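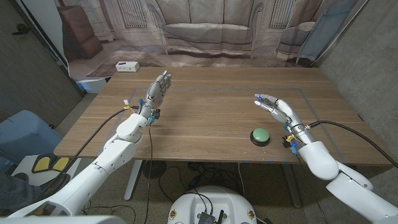 Notebook entry, 2022-12-01
Wallet recovery and stuck payments, continued
Entered by: I. Maruyama
Read and countersigned by: V. Vigfúsdóttir

Purpose of the session

The work continues from the July entries on backup and recovery. Two matters were left open at that time. The first was whether a shared wallet created in Vakach can be rebuilt in full from the paper records alone, with the original computer out of reach. The second was how the wallet behaves when a payment is sent with too low a fee and remains unconfirmed. Both were taken up today on the private test chain. No real coins were used at any point, and none of the keys written down during the session are to be used for anything else.

Setup

The test chain was run on Yan, with a second node on the spare laptop so that a payment could be watched from a machine that had not sent it. Both nodes were started from an empty data folder. The laptop node refused its first connection to Yan. The address in its settings file still pointed to the old network, and once this was corrected the two machines agreed on the latest block.

The wallet was set up to require two signatures out of three. The first key was held on the Retel signer, the second in Vakach on the bench computer, and the third on paper only. This is the arrangement Gusus has asked us to review, and it should not be changed in later sessions without a note here.

Part one: recovery from paper

The wallet was funded from the test chain and used for 14 payments, some to outside addresses and some back to itself, to give it an ordinary history. The balance and the list of payments were printed. Vakach was then removed from the bench computer together with its data folder, and the Retel signer was reset.

Recovery was carried out by Mr. Vigfúsdóttir, who had not taken part in the setup and was given the sealed envelope and nothing more. He entered the recovery words for the Retel signer without difficulty. The words for the second key were accepted as well. At this stage the wallet opened and showed a balance of zero.

The cause was found after a fair amount of searching. The recovery words restore each key, but a shared wallet also depends on the public part of all three keys and on the path used to derive the addresses. Our paper record held the words and the public keys. It did not hold the path. Vakach assumed its present default, and the wallet had been created under the older one, which we had chosen in July to match the client's own system. The addresses it was looking at were valid and had never received anything.

With the older path selected by hand, the balance appeared at once and agreed with the printout. The payment list also agreed, with one exception: labels typed in by the user are not stored on the chain and were lost. This is expected behavior, though it is not stated in the Vakach manual that came with our copy, and the client's accounting staff rely on those labels. To be raised with Gusus.

A test payment was then signed with the Retel signer and the paper key, leaving the second key aside. It was accepted by both nodes. A payment signed with one key alone was refused, as it should be.

The whole recovery took 90 minutes, most of it spent on the missing path. I would not wish to rely on an owner finding this unaided.

Part two: payments sent with a low fee

The nodes were set to fill each block with higher-paying traffic from a script, so that a payment at the lowest permitted fee would wait. A payment was sent at that fee and was still unconfirmed after 10 blocks. Vakach showed it as "pending" throughout, with no indication that the fee was the reason.

Two remedies were tried.

Replacing the payment. The same coins were spent again to the same address with a higher fee. This worked only when the "allow replacement" box had been ticked before the first version was sent. The box is off by default in our copy. When it had been left off, Vakach grayed out the option and offered no explanation. Note also that in a shared wallet the replacement is a new transaction and must be signed again by two keys. A colleague who has already gone home with a signer cannot be left out of the plan.

Spending the change. The change from the stuck payment was sent onward to ourselves with a fee high enough to cover both. The miner script took the pair together in the next block. This remedy does not need the box to have been ticked, but it does need the stuck payment to have produced change. A payment that empties the wallet produces none, and in that case only the receiver can help.

The first attempt at the second remedy failed through my own arithmetic. I had set the fee for the new transaction alone and had not allowed for the size of the one before it. The pair then sat in the queue as before. The corrected fee is recorded on the worksheet.

Fee estimates from Vakach were compared with what the script was in fact paying. They lagged behind by about 6 blocks after each sudden rise. The test chain is a poor copy of real traffic, and this figure should not be quoted outside the workshop.

Changes made to the paper record

The following lines have been added to the blank form:
Derivation path, written out in full
Wallet type and number of signatures needed
Name and version of the software used to create the wallet
First receiving address, for checking the result of a recovery

The old forms have been marked as withdrawn and moved to the back of the binder. Sealed envelopes made up on the old form should be opened and redone by two people.

Open points

Whether the Retel signer displays the change address in full before signing. It showed a shortened form today, and I did not find a setting for it.

Whether labels can be exported to a plain file and kept with the backup. Mr. Vigfúsdóttir will look into this.

Repeat part one with the Retel key treated as lost, using the second key and the paper key. The bench computer has been left with the recovered wallet in place for this. Please do not update Vakach on it before then.

Countersigner's remark: the word list in the envelope was legible, but two words were written close together and I read them as one on my first attempt. The form should have a separate numbered box for each word. V.V.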